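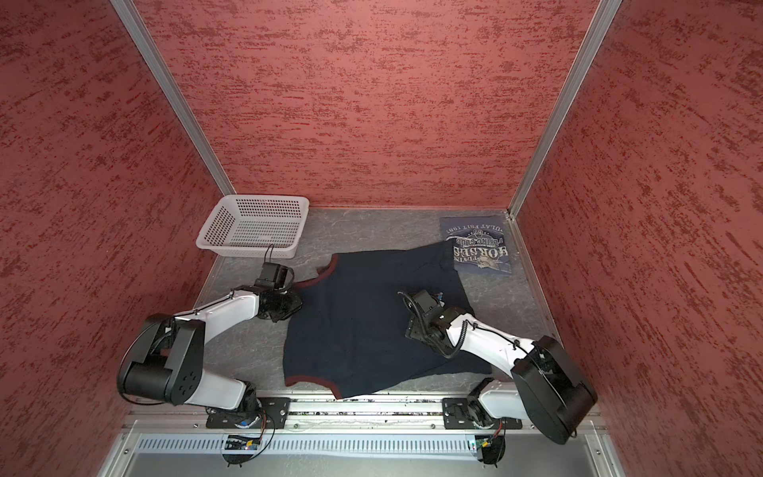

Water rates in Gellham: what council passed on Monday

1/ Council voted on the new water and sewer rates last night. I sat through the whole item, so I'm putting down what was decided while I still have my notes in front of me.

2/ The fixed water charge goes from $345 a year to $400. Everybody connected to the town supply pays it, whatever they use. Tenants will see it or not depending on their lease.

3/ The usage rate per kilolitre stays where it is until October. Staff will bring a new figure then. Tatu Kirui asked whether that meant a second increase in the same year. The answer from the finance desk was that it "could go either way."

4/ I don't read that as a no.

5/ The reason given for the increase is the Pirell Road main. It was meant to be replaced in stages out of reserves. The reserves went to the pump station instead, and the main still has to be done.

6/ Coun. Jabari Makokha moved to hold the fixed charge at $345 and borrow for the main. His argument was that a pipe lasts for decades and the people using it in 20 years should pay a share. Defeated. He got 3 votes including his own.

7/ Coun. Pendo Wanyama spoke against borrowing. She said interest would cost households more over the life of the loan, and the town is already carrying debt on the arena. Fair point on the arena. She didn't put a number on the interest and no one asked her for one.

8/ My own view: a flat charge is the wrong way to raise this money. A pensioner on her own in a one-bedroom unit pays the same $400 as a house with a pool and a sprinkler system. If the money has to be found, put more of it on usage.

9/ Inese Strazds made that case from the public gallery and made it better than I have. She had her five minutes and was thanked for coming. There was no question from any councillor.

10/ On the rebate. There is one, and 870 households qualified last year. It comes off the fixed charge. The income cut-off was not changed last night, so if your pension was indexed you may now be over it. Check before you assume you're still in.

11/ You have to apply for the rebate every year. It does not carry over. Forms are at the front counter in the town office, and they take them by mail.

12/ Someone asked me about the Clivus option for properties past the end of the sewer line. Composting toilets are allowed under the current bylaw with a permit. That does not get you out of the fixed water charge if you are connected to water. It does get you out of the sewer portion.

13/ Correction to 6: Makokha's motion was to borrow for the first stage of the main only, not the full length. Thanks to Gunvor Boström for catching that.

14/ A few people want to know how the Meléndez subdivision fits in. The developer pays for pipe inside the subdivision. The connection to the Pirell Road main is on the town. I've asked for the cost of that connection in writing and will post it when I get it.

15/ The new charge shows up on the next bill. Minutes should be on the town site before the following meeting.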